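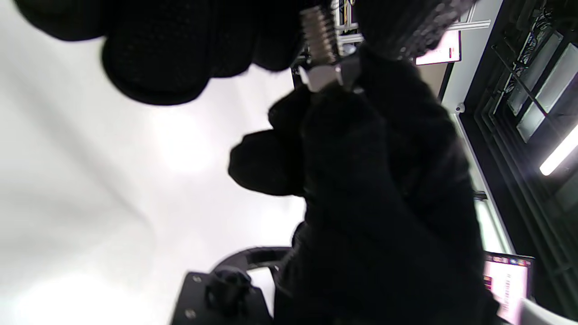
The subject of this section is hand assembly of threaded fasteners in dotted-grip gloves, the second task set in the Cusard project. The aim was to find out which steps slow a gloved worker down. All parts were handled above a white table in the Trandton lab. The hex bolt was normally held upright with the threads pointing up, the head sitting just above the fingertips. In this position the worker can see the threads while bringing the nut to the end of the shank, and the flats of the head give the fingers something to press against.

Each trial began with the nut off the bolt and ended with it run down to a mark. A trial was dropped if either part fell. We ran 300 trials in December, 28 of which were dropped. Nearly all of the drops came at the start, before the first thread had caught.
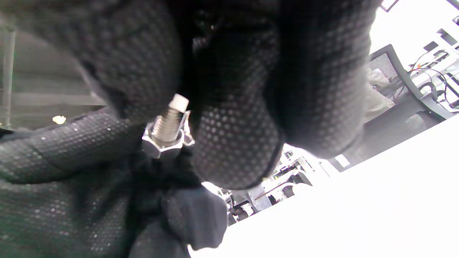 Turning the nut was not the hard part. Once the thread caught, gloved and bare hands took similar times. Finding the start of the thread took longer in gloves — the knit folds at the fingertip and hides the edge of the nut. Backing the nut off a quarter turn before driving it forward reduced cross-threading. Gilmar Paiva proposed this step and it was added to the written procedure after the first 40 trials, so the early results are reported separately.

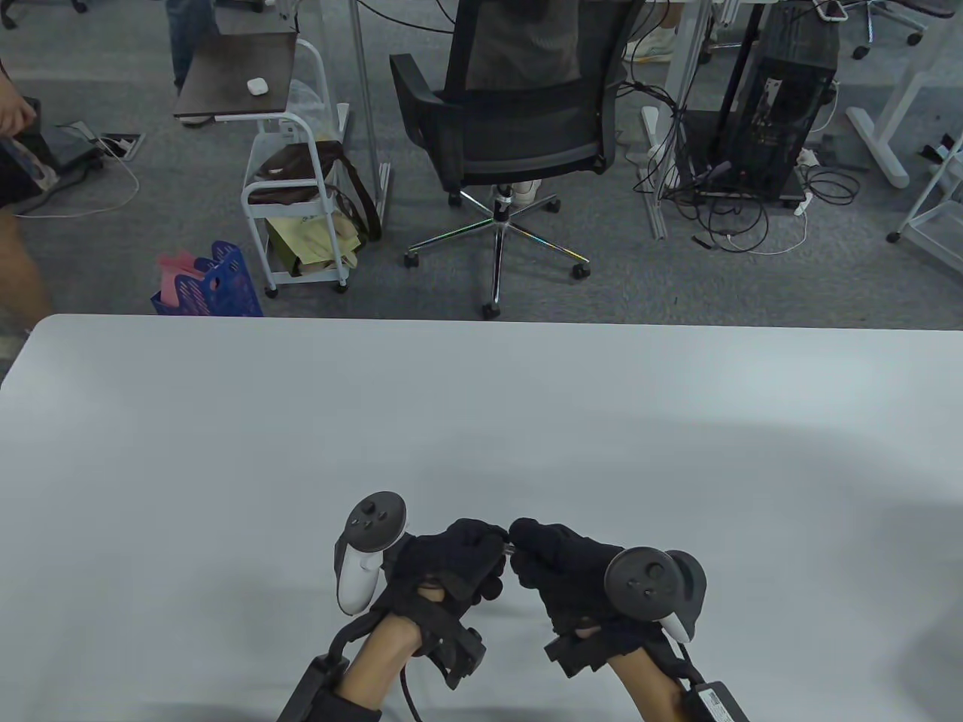
Seating was kept at one height throughout, and workers rested their forearms between trials. Glove size was not controlled. Two workers wore a size too large, and their start times are probably high for that reason. The Lucero bolts came from a single box, so variation between batches was not tested.

Raw times are in Appendix B.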